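Let the simulator count

Opinion
December 29, 2024

Our robotics club at Brernness ended its autumn term with an argument, and I am still on the losing side of it. The question was whether work done only in simulation should count towards the end-of-year award. The club voted that it should not. A project has to run on a real machine, in front of people, or it goes down as preparation. I think that rule is wrong and should be changed before the next intake in September.

Start with what we have. There is one working arm, called Josulus after the student who first got it to move, and it lives in a locked cupboard in the physics block. It has two joints that slip. We get the room for 2 hours a week. There are teams waiting for it every session, and on a bad evening a team gets ten minutes with it and spends eight of them tightening screws. I have helped run the club since it met in the back of the library, and I can say that most of our students have learned more about queueing than about robots.

The Tistia team got tired of this last spring and moved their whole project into a simulator. Their task was clearing and sorting a table. They set up a two-armed robot in a loft room with a kitchen counter, put a table in front of it and scattered the sort of things people leave lying about – a plate, some cutlery, a bowl, a green fruit, a tablet. Then they wrote the code to decide what should be picked up first and which arm should do it. 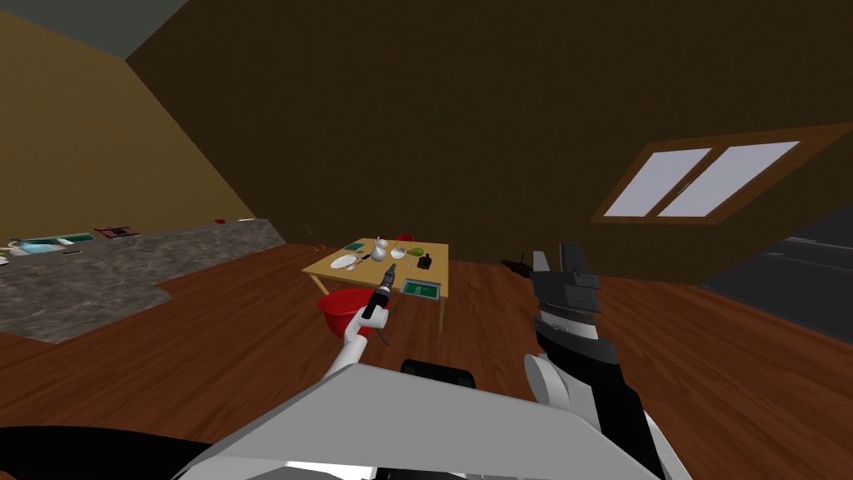 It took them most of the year. The early versions were poor. The planner liked to send both arms to the same object, and for several weeks the team could not say why one run went well and the next, with the same settings, did not. They found the cause by keeping proper records, which no team using Josulus has ever done, as there is never time. By the end they had logged 1000 runs. They could tell you which objects gave trouble and what they had changed after each bad batch. When I asked one of them about a failure from October, she opened a file and read me the answer.

Under the rules as they stand, none of that can win anything. A team that got Josulus to push a foam block off a shelf can. I don't say this to run down the foam block, which was hard work too. But if the award is for learning how to build and test something, I don't see how we can look at those two projects and say only one is eligible.

The case for the rule was put by Eduardo Henriques, who teaches physics and has given up more Wednesday evenings to this club than anyone. He says that a simulator forgives things. Cables don't snag in it and batteries don't run down. A student can come away thinking a grasp is reliable when the friction has simply been set to a generous figure. He also says that parents and younger pupils come to the open evening to see a machine move, and a screen at the back of the hall doesn't pull them in.

He is right about the first part. I have watched code that was fine on a laptop make Josulus drive its wrist into the desk. Anyone who works in simulation should have to say what they left out, and I would make that a written page in every entry, marked like the rest. Fixing the friction at a convenient value and keeping quiet about it should cost a team points.

The second part I care about less. The open evening is for recruiting. We can put Josulus by the door and let it wave.

There is also the matter of who gets to take part. Seixas, the school across the river, has no arm at all, and we have been talking for two years about a joint competition. Each time it stops at the same place, with their students having nothing to enter. A simulated task would let them start in the first week on the same terms as ours. Laptops they have.

My proposal is short. Keep one award, open to both kinds of work. Ask every team for a log of its runs, a list of what failed and a page on the limits of its set-up. Give any simulated project that reaches the final a full session on the real arm, so that the students find out for themselves how much carries over. I expect some of it won't, and they should be marked on how well they explain it.

The rules come up again at the first meeting of term. I will be bringing this with me, and a copy of the Tistia log for anyone who wants to read it beforehand.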